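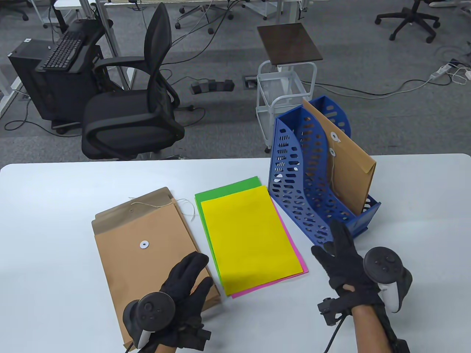
Cimano opened its Plultthorpe filing office to visitors in May 2018, and I went for two hours. The office has been automating its mail filing since January. The work being taught is ordinary – a brown string-tie envelope on the table, another upright in a blue file holder. Staff wear the controllers for 60 minutes, then swap.
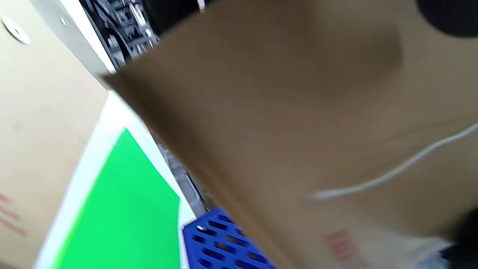 Does anyone lose a job over this?
The office says all 13 clerks stay, with five moving to checking and exceptions.

One clerk told me she misses the sorting but not the sore wrists. The new shifts start earlier – a sore point at lunch.
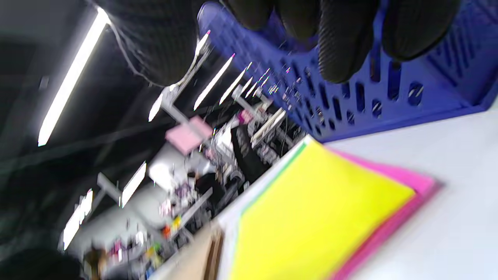

Gloved hand on the blue tray, with colored paper on the table.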